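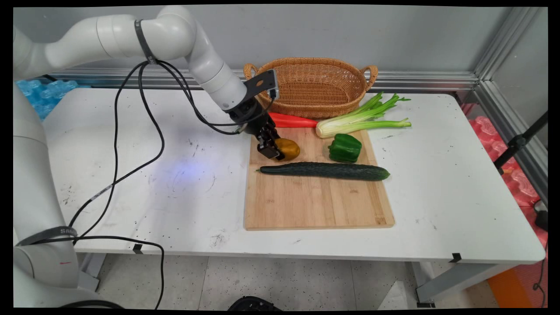 A small yellow potato on a bamboo cutting board.

Spuds! The amazing life of a potato

By Cherry Mae Macaraeg

Have you ever wondered what part of the plant a potato is? Lots of people say it's a root, but a potato is a tuber. A tuber is a swollen piece of underground stem, packed full of food the plant has saved up for later. Clever!

Look closely at a potato from your kitchen and you'll find little dimples called eyes. Each eye has tiny buds in it, and every bud can grow into a shoot. Plant a potato in loose soil and the shoots push up towards the light, using the stored food until their leaves can take over and make more. Under the ground, new stems creep out sideways and their tips start to swell - baby potatoes!

Our neighbour Ariel Dizon grows six kinds in his backyard, and some of them are purple all the way through (yes, the mash is purple too). There are more than 3,000 kinds of potato in the Andes mountains of South America, where people first farmed them thousands of years ago. They come in red, pink, blue and nearly black, and some are as knobbly as a pine cone.

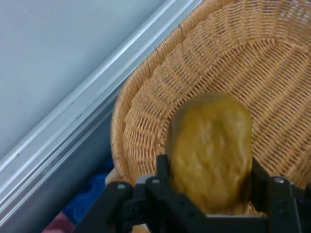
Lumps, bumps and a woven basket.

Potatoes like to be kept somewhere cool, dark and airy. Leave them in the light and their skins can turn green. The green colour is harmless chlorophyll, the same stuff that's in leaves, but it's a warning that the potato may also have made a bitter poison called solanine. Don't eat green ones - show a grown-up instead.

Try it yourself! Stand a potato in an egg carton on a bright windowsill, eyes facing up, and draw it once a week. Which eye sprouts first?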